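August 4, 2019

Sourdough trial for the Betton bake day. The rye starter is back and it's roaring! Fed it at 6, and it had doubled well before lunch – best rise since November. Mixed 594 g of the Finness flour with water at 60 percent, salt held back for 18 minutes. Lovely stretchy dough, much less sticky than the last bag.
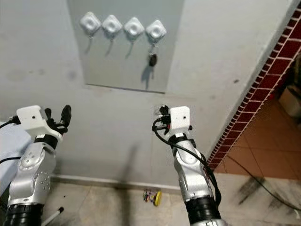
Two arms, light gray wall behind.

Shaped two loaves, one in the Nambiar tin and one freeform. The freeform one spread a bit but the crumb is wonderful, open and glossy with a real tang. Tin loaf is tighter, great for toast.

Next time: push the water up a little, and try the Prornine stone with a longer preheat. Can't wait. Also need more rye, the tub is nearly down to the bottom.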